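Labelling and Sorting Network Leads in a Shared Workroom

Project report, second year, Building Services and Networks
Watbridge site

1. Background

The workroom at Watbridge is used by three courses. Each course brings its own leads, and at the end of a session they go back into whichever drawer is nearest. By December the drawers under the window held network leads, extension leads and old phone cable together. Students were taking up to 8 minutes at the start of a practical to find a lead of the right length that worked.

My project was to sort the network leads, test them, label them and set up a storage system that the next group could keep going. I also looked at whether the way a lead is put away has any effect on the plug, which was a question my tutor asked me to include.

2. What was there at the start

I emptied the drawers on to the floor and took out everything that was not a network lead. The power leads went to the electrical store. The phone cable was put in the scrap bin with permission.

This left 374 network leads. Most were blue or grey. The lengths ran from very short patch leads to some long ones which had been made up by students from the Idine reel. The bought leads mostly had a boot over the plug. Many of the student-made ones did not, and these were the ones with the most broken clips.

3. Method

Each lead was treated in the same order:

Wipe down with a dry cloth
Look at both plugs for a missing or bent clip
Check the outer sheath for cuts and flat spots
Test all the wires with the Tawfik tester
Measure from plug to plug
Label at both ends
Coil and tie

The Tawfik tester lights up in sequence and shows a crossed or broken wire. I tested every lead twice and moved it gently near the plug during the second test. This second test found faults that the first did not, usually where the sheath had pulled back out of the plug.

Leads which failed were put in one of two boxes. The repair box was for leads long enough to cut back and fit with a new plug. The scrap box was for short leads and any with a damaged sheath in the middle.

For labels I tried paper tape first. It came off after a few days of use. I changed to the wrap-round plastic labels that the Stestville site uses, which have a clear tail that goes over the writing. I wrote the length and a number on each. Putting the label too close to the boot made it hard to press the clip, so I moved it a thumb's width back.

4. Coiling and handling

I compared two ways of putting leads away. The first was to wrap the lead round the hand and elbow. The second was to lay it down in loose turns on a table and tie it with a hook and loop strip.

The wrapped leads kept a twist in them when they were undone and would not lie flat. The ones laid in loose turns opened out more easily. It is slower to do, but only by a few seconds once you have the habit.

A light-coloured table is best for this work. Blue cable shows up well on it and a clear plug can still be found if it is set down apart from everything else. Keep one half of the working area for the lead being handled and move other items to the far side.
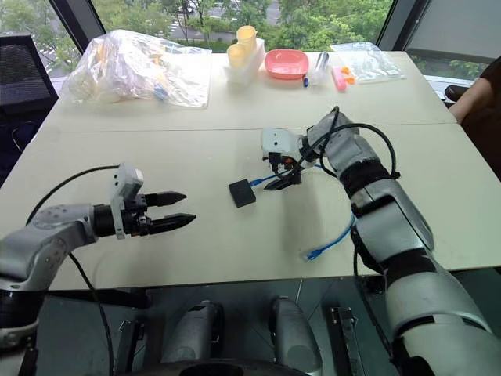

Jailson Moura

5. Results

Of the 374 leads, 21 went to scrap and a larger number went to the repair box. The rest passed both tests and are now in the rack. I have started on the repair box but have not finished it.

The rack has hooks in order of length, shortest on the left. The long leads are on the bottom row because they were pulling the top hooks down. The labels I ordered came in a pack of 2000, so there are plenty left for new leads and for the repairs.

At the first practical after the rack went up, all the benches had their leads before the register was finished. I only timed one session, so this would need to be checked again later in the year.

6. Problems

The Tawfik tester ran out of battery partway through and gave a few false failures before I noticed. I had to retest that batch.

Some leads have come back on the wrong hook. The numbers on the labels do not help with this, only the length does, and the writing is small. A coloured label for each length would be easier to read from a distance.

7. What I would change

I would sort by length before testing, as I spent a lot of time moving leads between piles. I would use the plastic labels from the start. I would also put boots on all student-made leads when they are first made up, and this could be added to the first-year task sheet.

The repair box is on the shelf beside the rack, with the crimping tool and the spare plugs.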